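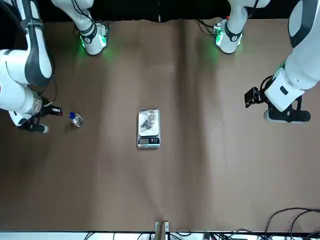 Clear bottle with a blue cap, kitchen scale, glass vessel on the platform.

Weighing and decanting: frequently asked questions
Mustska refill range. Last updated 25 July 2018

These are the questions we get most often about measuring out our liquid refills at home. If yours is missing, write to Blandine Pons at the address on your delivery note.

Why do your recipe cards give grams and not millilitres?

A kitchen scale reads small amounts better than most measuring jugs do. The marks on a jug are often too far apart to be of any use below 50 ml, and the level looks different depending on where you stand. All our cards are in grams. Water is the only thing on the cards where you can swap grams for millilitres without any sums.

What do I need before I start?

A digital kitchen scale, a clear glass or beaker, the bottle you are pouring from and the bottle you are filling. Have a cloth within reach. A funnel helps if your bottle has a narrow neck but you can manage without one.

Which scale should I buy?

We don't sell scales and don't recommend a make. Look for one that shows single grams, has a tare (zero) button and lets you read the display with a glass standing on the platform. Wide bowls tend to hide the display, so try a narrow glass first.

How do I use the tare button?

Switch the scale on with nothing on it and wait for the zero. Put the glass on. Press tare, and the display goes back to zero with the glass still there. Pour slowly until you reach the figure on the card. Some scales switch themselves off after two minutes or so, and then the tare is lost. If that happens halfway through, don't guess. Empty the glass back into the bottle and start again, or use the empty weight if you wrote it down.

Should I write down the empty weight?

Yes. Weigh the glass dry and put the number on a bit of tape on the bottom. The glass Blandine uses for testing weighs 51 g, so when her scale cuts out she takes 51 off whatever it shows when it comes back on. The same trick works for finding out how much is left in a bottle, as long as you weigh the empty bottle with its cap.

Can I leave a bottle lying on its side?

For a moment, with the cap screwed down, yes. We would not store one that way. A cap that feels tight can still weep a little, and you won't notice until the shelf is sticky. Bottles keep best upright and out of the sun.
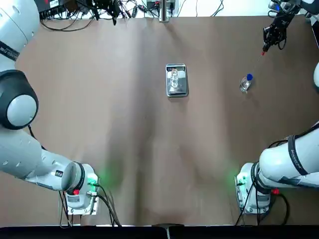
My bottle drips down the side when I pour. What can I do?

Pour faster at the start and slower at the end. Most drips come from a very cautious first pour, where the liquid clings to the lip and runs back. Holding a clean thin rod against the mouth of the bottle gives the liquid something to run along. A glass stirring rod does the job. Wipe the thread before you put the cap back on.

I have poured too much into the glass. Can I put it back?

If the glass was clean and dry and you have not added anything else, yes. Once two liquids are in the same glass, don't return any of it to either bottle. Either make the whole batch larger to match or throw the glassful away.

Can I reuse the clear bottles?

Yes, for the same product. Wash them in warm water with a drop of washing-up liquid, rinse well, and leave them upside down with the caps off for 24 hours. Don't put them in the dishwasher. The thinner plastic bottles go out of shape in very hot water and the cap may not seat properly afterwards.
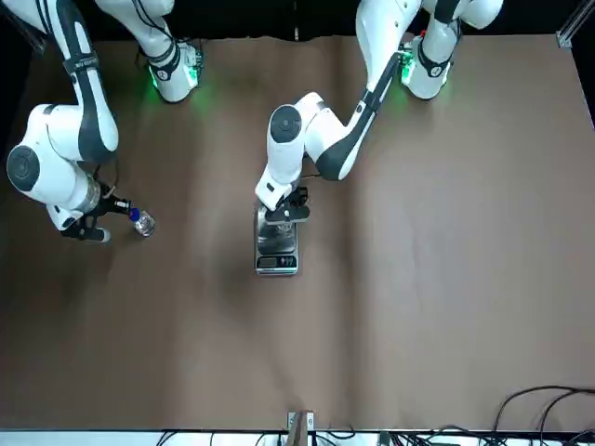
Plastic bottle, blue cap on.

Are the caps interchangeable?

Between our own bottles of the same size, yes. We have had letters from people using Flukonden caps on our bottles. They go on, but they don't seal as well, and we won't replace a leaking bottle if it has another firm's cap on it.

What should I put on the table?

Anything flat that you don't mind getting marked. Brown paper is cheap and shows up spills. The scale has to stand level - if one corner sits on a fold in the paper the reading can wander by a gram or more. Smooth the paper out under the scale, or cut a piece away so that the feet stand on the table itself.

The reading keeps changing. Is my scale broken?

Probably not. Check the batteries first, then look for a draught from a window or fan. A phone lying against the side of the platform will do it too. If the reading still drifts, put an unopened packet of something on and see whether you get the printed weight plus a few grams for the packaging.

How full should I fill a bottle?

Stop at the shoulder, where the straight side starts to curve in. If you are filling several, keep the finished ones well away from your pouring hand.
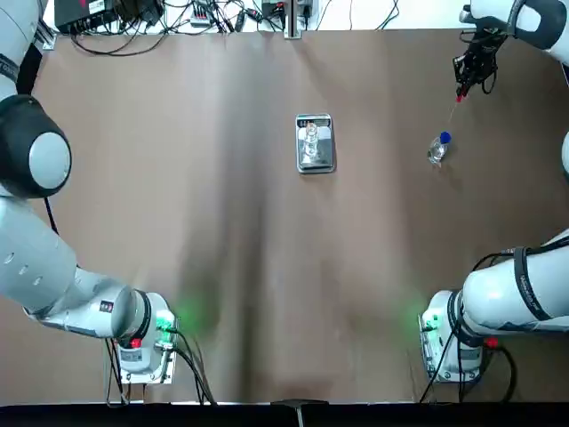 Leave a clear space between the bottle and whatever else you are using, and cap each one before you go on to the next. Label them as you go as well. Clear liquids look alike, and sniffing is not a safe way to tell them apart. We put the product name and the date of filling on ours, and nothing more.

Do I have to use the Millet measuring cup that came with my first order?

No. The Millet cup was included until last December and is handy for larger amounts. For anything on the small recipe cards, use the scale.

My card says 3582. What does that mean?

It is the print number of the card, in the bottom corner. Please check it before you start. Card 3582 had a mistake in the second line of the rinse recipe, where the water and the concentrate were the wrong way round. Send us the number and we will post you a new one free of charge.

Can someone show me how to do it?

Lộc Khổng runs a short session on weighing and pouring at the Ritoden shop. Bring your own bottles if you want to take anything home. Scales and glasses are there already. Places are booked at the counter, not by email.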